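Keep the Porch Light On

My neighbor Dalal Yammine has lived on our street for 40 years, and in all that time I don't believe she had called the police before this April. When she finally did, over a break-in two doors down from her, she waited on her porch in a bathrobe until an officer came, told him everything she'd heard, and then never got a word back. Not a call, not a card in the mailbox. She found out there had been an arrest from the fellow who delivers her groceries.

I've been chewing on that ever since. I know the department is stretched, and I don't doubt the officers work hard – my own uncle wore a badge, and I remember how tired he looked at supper. But a person who speaks up as a witness is doing the rest of us a kindness, and it seems to me a small thing to let her know how it came out. 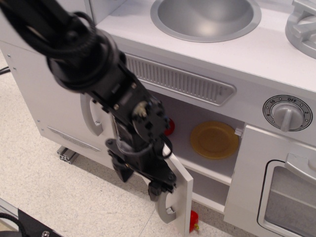

The people who see a crime are mostly at home when it happens, doing something ordinary, and they are frightened in the very rooms where they felt safest. I think of the parents especially. One minute you're on the floor beside a white toy kitchen with a cabinet door hanging open and a little round silver sink on top, and the next you hear glass go next door and you're deciding whether to pick up the phone. Most folks do pick it up, bless them. I'd like them to keep on doing it.

Kyrylo Savchuk, who ran for council on our side of town, has suggested that every witness get 2 phone calls, one within the week and one when the case closes. I've heard it said that this would cost too much. Well, I would gladly see us skip the new signs at the Meneck lot for a year and pay somebody to sit at a desk and dial. Dalal would have been happy with a minute and a half of anyone's time, and she'd probably have sent them home with a jar of pickles.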